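# Writing a film review that's some use to the reader

Most advice on reviewing films is written by people who want you to sound like a reviewer. I'm not convinced that helps. The method below is the one I use for the Cillgate film club newsletter, and it gets a readable piece of 500 to 600 words out of one viewing and an evening's work. It won't make you a critic.

## Before you watch

Read nothing. No press notes, no festival round-ups, no interview where the director explains what the ending means. If the ending needs explaining, that belongs in your review, and you can only say it fairly if you didn't have the answer beforehand.

Take a pencil and a small pad. Pens leak and lit screens annoy the row behind.

## While you watch

Write down what happens to you. If you looked at your watch, note the scene. If you laughed, note the line, even if you get it slightly wrong. I came out of *Dalen*, a long drama about two brothers and a sawmill, with 17 scribbles on the pad, and 5 of them said "slow". That was most of the review already, though I spent an hour trying to pretend it wasn't.

Don't try to take down the plot. You'll remember the plot, or you won't, and if you won't then that's worth a sentence as well.

## The first draft

Start with your verdict, in plain words, on a line of its own. "I was bored until the funeral." "The lead is good and the script isn't." You may cut this line later, but every paragraph has to answer to it.

Then write the plot in no more than 53 words. I picked that number by counting the summary in the best review I'd written, so there's no science in it, but a fixed limit does work. Stop before the halfway point of the film. Names of characters can usually go - "a widowed teacher" tells the reader more than a surname.

After that, pick two things to argue about. An actor, a scene, the music, the last ten minutes. Two is enough. Reviews that cover the costumes, the score, the lighting and the supporting cast in one line each are lists, and I skip them.
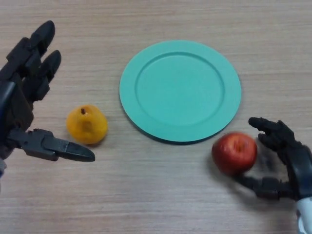
Praise is harder to write than complaint, and it's where most beginners go soft. "Beautifully shot" is the worst offender. I've read it about films that were plainly lit by someone in a hurry. If you mean that you liked looking at it, say what you liked looking at. Practise on something dull first: a small yellow pear near an empty teal plate, on a pale wooden table, is already more than "a lovely still life" would give anybody, and the reader can decide whether it sounds lovely. Then do the same with one shot from the film. If you can't remember a single shot well enough to do this, take "beautifully shot" out.

The same goes for acting. "A towering performance" could be anyone in anything. In my notice of *Muster* I called the lead "compelling" twice, and I still couldn't tell you what she did with her hands.

## Star ratings

I'm against them, but newsletters like them. Decide the stars last, after the text is finished. If the text reads like a two and you want to give it a four, one of them is wrong, and in my experience it's the four.

## Cutting

1. Leave the draft overnight.
2. Cut the first paragraph and see if you miss it. I rarely do.
3. Strike out "arguably", "somewhat" and "in many ways".
4. Check every name and the running time against the credits or the cinema's programme.
5. Read it aloud. Where you run out of breath, put a full stop.

Be wary of comparing the film with six others. One comparison helps, if it's a film your readers have likely seen. More than that and you're showing off your shelves. My review of *Britach* had four in the opening paragraph, and the only letter I got about it asked whether I'd liked the film.

## If you hated it

Wait a day, then look for the person who might not. There's usually someone. A sentence saying who they are does more good than another joke at the film's expense, and I say that having kept the joke in more often than I should.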